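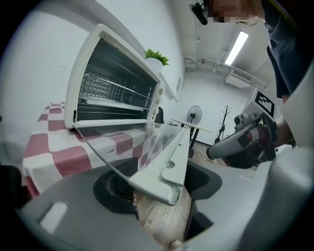

A toaster oven with its door down and a pair of hand-held grippers at work. Door handles remain one of the harder things in a kitchen for a machine to learn.

The Oven Door Problem

Can a machine do the chores yet? A few of them, slowly, with somebody standing by

Milagros Sepúlveda has opened the same toaster oven so many times that she no longer hears the hinge. She opens it, slides the tray out, slides it back, and shuts the door. Then she does it again, from a little farther to the left.

Sepúlveda works for Flulto, a small company that wants to sell a two-armed household robot. Her job is to do chores with a gripper in each hand instead of her fingers. The grippers record what they see and how they move, and the recordings are used to train the software that will one day run the arms. On a good day she gets through three or four chores. On Monday it was the oven and nothing else.

"People think the tray is the hard part," she said. "The tray is fine. It's the door."

A toaster oven door is hinged at the bottom. To open it, a hand has to take hold of the handle, pull outward, and then follow a curve down, letting go of most of its strength along the way. Pull too straight and the whole oven slides toward you. Push down too early and the door doesn't move. A person makes these corrections without thinking about them. A robot arm, unless it has been taught otherwise, will try to go where it was told to go, and if the door is in the way it will push on the door.

Flulto's robot can now open the oven in the company's test kitchen 23 times in a row without moving it on the counter. Put a different oven in its place and the run ends much sooner. Cengiz Bayram, who leads the software side, does not hide this.

"It knows that oven," he said. "We want it to know ovens."

What works now

Household machines have been around for a long time, and the successful ones do one job in a space built for that job. The dishwasher is a box with water in it. The washing machine is a drum. Robot vacuums were the first to leave the box and deal with a room as they found it, and they managed that by staying on the floor and not picking anything up.

Picking things up is where the trouble starts. At Flulto's test kitchen I watched the robot move cups from a rack to a shelf, and it did this well. It was slow, and it stopped for a moment before each cup, but it broke nothing. It wiped a table. It put a slice of bread on a tray and took it off again. Folding a towel took 12 minutes, and the towel would have needed folding again before I put it in a closet of mine.

Then it was asked to put away a plastic bag of onions. The bag slumped when the arm lifted it and an onion rolled out across the counter. The robot placed the bag on the shelf and went back to its starting position. As far as it was concerned the job was done. Bayram picked up the onion.

Soft things, clear things and shiny things are all difficult. Glass is bad because a camera sees what is behind it. A glass oven door that is folded open can look to the software like a piece of counter, and early versions of the system would now and then try to set a cup on it or reach straight through.

The shop floor is ahead

Factories have used robot arms for decades, and it would be reasonable to expect that they had solved all this. Hartmut Kasten, who manages production at Dimen, a maker of door and cabinet fittings, says they have mostly avoided it.

"We bring the part to the same place every time," he said. "The robot doesn't find anything. We find it for him."

Dimen has arms that load a press and arms that stack finished boxes. Two years ago it tried a newer kind of system, Plarkusex, to sort mixed hinges out of a bin. The arm was meant to look into the bin, choose a hinge, pull it free and lay it on a belt. It could do that. The trouble was that hinges hook onto each other, and when the arm came up with two, it put two on the belt. Kasten ended up assigning a worker to watch for doubles. That worker had been the one sorting hinges in the first place, and she had been faster.

The system is still there, running on a night shift when nobody wants to sort hinges and speed matters less. Kasten said he would buy another if the price came down. He would not put one in his kitchen.

Two hands and a lot of kitchens

The method used at Flulto, with people carrying the grippers, has become popular because it is cheap and quick to set up. No robot has to be shipped anywhere. A worker can take the tools into an ordinary room and start. The gripper's camera sees the chore from nearly the same spot the robot's own camera will, so what the person does can carry over to the machine.

Eftychia Dimitriou, an engineer who has worked on grasping for most of her career and now advises several companies, thinks the approach is sound but that its limits are being passed over. A person holding a gripper still has a person's shoulders and balance, she said, and can lean over a table in ways a robot bolted to a base cannot. Some of what gets recorded is no use to the arm that has to repeat it.

She is also wary of demonstration videos. She asks companies how many attempts were made before the one they show, and whether the furniture was moved.

"If they'll tell me that, I'll listen to the rest," she said.

Who would buy one

Matilde Moreira runs Bañuelos, an agency that sends home helpers to older clients. She has been approached by two robot firms and has visited one of them. She would like a machine that could reheat a meal, carry it to a table and pick things up off the floor. Her clients ask for the last one most.

She did not come away ready to order. The robot she saw had taken a dish out of an oven correctly and then waited, holding it, because a chair had been pulled out and it could not find a way past.

"My people move the chair," she said.

Bayram says Flulto hopes to place its first machines in homes for supervised trials, with a staff member present the whole time. He would not give a year. Sepúlveda, meanwhile, has a new list for next week. It has a microwave on it, with a door that opens sideways, and a drawer that sticks.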